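Planning software for a two-arm bottle packing task
Project report, Chaimae Amrani
Supervisor: Ineke Van Damme
October 2020

1. Goal

The task is to fill a six-hole foam carrier with glass bottles using two arms. My part was the software that picks the next bottle, chooses an arm and plans the motion. The low-level control came from Hamdy, the lab's existing driver package, and I did not change it.

2. Choosing an arm

The first planner, Prikside, gave each arm half of the table. This was simple to write, but bottles near the middle kept changing sides when the pose estimate moved a little.

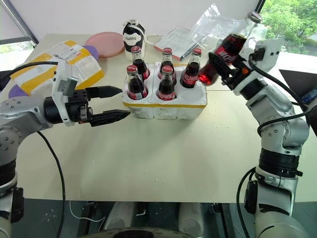
I replaced the fixed line with a cost based on travel distance and wrist rotation. An arm keeps its bottle once it is assigned, even if the cost changes later. The carrier is treated as shared space – only one arm may hold the lock on it.

3. Perception

Clear glass gives poor depth readings, so the detector looks for the cap and the label and fits a bottle model between them. I labeled 1351 frames by hand and kept 239 for testing. Most of the errors came from bottles partly hidden by a gripper finger.
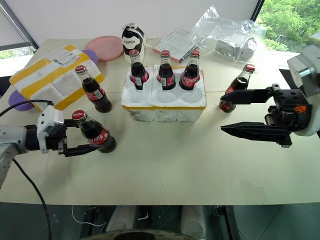
Figure 2. Left gripper holding a bottle, with three bottles in the back row of the carrier.

Objects at the back of the table are left out with a height and distance mask. The mask is set in the config file and has to be redone if the table is moved.

4. Locks and waiting

Early versions could deadlock when both arms had a grasp and both asked for the carrier. The lock now has a timeout of 5 seconds, and the arm with the shorter path goes first.
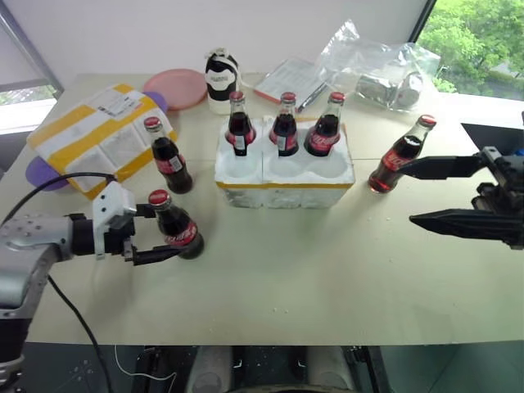

5. Remaining work

The release height is still one constant for all six holes. I would like to read it from the wrist force signal. The log viewer also needs a way to show both arms on one timeline.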